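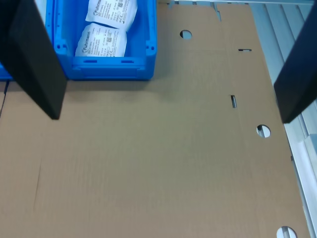
Most claims about green packaging are made at the point of sale and tested nowhere near it. This week's notes deal with what a recycling rate measures, and with how little it often tells you. Take a flat sheet of brown corrugated cardboard: few materials are easier to collect or sort, and firms know it. Pouches like the white printed ones in the blue bin are another matter. A printed pouch may be one plastic or several layers bonded together, and you can't tell by looking.

Reading for the seminar: the Kellcombe case

Kellcombe reported that 90 per cent of its packaging was "recyclable". Ask three things of that figure.

1. By weight or by item? Card is heavy, film is light.
2. Recyclable where? The Grerkthorpe plant takes card and bottles but no film.
3. Who checked? The Isari survey asked some 300 households what they put out for collection — asked, mind you, with no bins opened.

I remain unconvinced by the survey. Bring one package from home and the claim printed on it, and be ready to say what evidence would change your mind.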